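How to Wash and Store Handmade Bowls So They Last

My mother-in-law gave us our first handmade bowls when we married, and in one winter I chipped two of them. After this I started to ask potters how they treat their own dishes at home. Most of what I write below I learned from Jennylyn Calimlim, who sells her pots at the Nukberg market, and the rest I learned by my mistakes.

Before the first use

Turn the bowl over and feel the foot ring with your finger. This part usually has no glaze, and it can be rough enough to scratch a table. If it is rough, take fine wet sandpaper (I use grit 1000) and rub the ring gently in circles, then rinse away the dust. Do not sand the glaze.

Ask the seller if the bowl is safe for food. Some bowls are made only for decoration, and you cannot know it by looking.
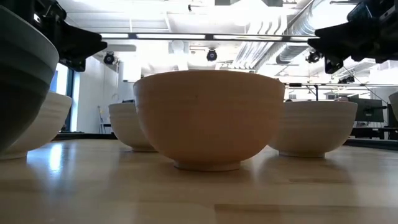 Washing

Use warm water, a little dish soap and a soft sponge. Steel wool leaves gray lines on a matte surface, and they are hard to remove. If you already have such lines, make a paste from baking soda and water, leave it for 4 minutes and wipe with a cloth.

Do not pour boiling water into a bowl that comes from the refrigerator. Let it stand on the counter first. I lost a good soup bowl from Dralten in this way, in November, when the kitchen was cold too.

Many potters say their bowls can go in the dishwasher. I still wash mine by hand, as in the machine they knock against each other.

Drying

This is the step I skipped for years. The bare clay on the foot can hold water for a long time, and if you put the bowl away damp it may smell or leave a ring on the shelf. Dry it with a towel, then leave it on a rack overnight. In the morning it can go to the cabinet.

Stacking

Put the largest bowl at the bottom and go up by size. I keep no more than four in one stack. Between the bowls I lay a circle of felt, but a paper napkin or a piece of old T-shirt is also good.

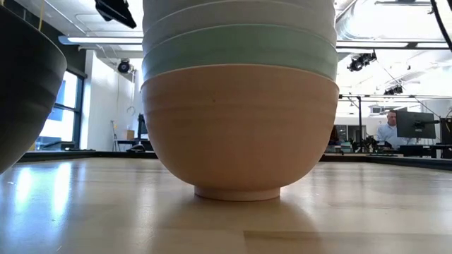
When you need a bowl from the middle, lift off the upper ones first with both hands. Never pull it out from the side. Choose a low shelf for heavy pieces, so that you do not have to reach over your head.

If a bowl sticks inside another one, do not twist hard. Put some cold water in the inner bowl, stand the outer one in warm water, and wait a little before you try again.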